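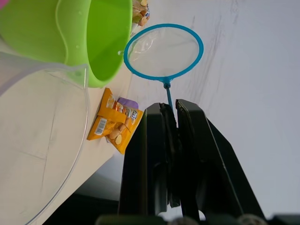

Item 3: blue toy net, green bucket and clear container.

Lindgren Toy Library, minutes of the general meeting, September 2021

Chair: Firdevs Bayram. Minutes: Booker Bellamy. Apologies from the Sivport branch, who were late with those too.

1. Previous minutes
June minutes accepted once the spelling of "Drenard" was fixed in 7 places.

2. Money
Balance is $2,000. Firdevs asked that it stay there for at least one meeting.

3. Water play kit
The net was passed around and admired. Bright blue rim, fine see-through mesh, thin handle. Booker asked whether the mesh would survive a toddler. General laughter, no answer minuted.
The lime-green bucket stays in the kit. A motion to lend it separately failed after a discussion longer than the one on the budget. The big clear container has a few thin scratches and will be recorded as "scratched, fine" on the loan card. A proposal to grade scratches by colour code was not seconded.
Agreed: buy 2 more nets, spending limit $200, any change to come back with a receipt this time.

4. Shelving
The Teva shelves still lean. Members are to favour the left side until further notice.

5. Other business
Biscuits. Firdevs to bring, Booker to stop commenting on them.

Actions
Booker: order nets, rewrite loan card.
Firdevs: shelves, biscuits.

Meeting closed when the kettle ran dry.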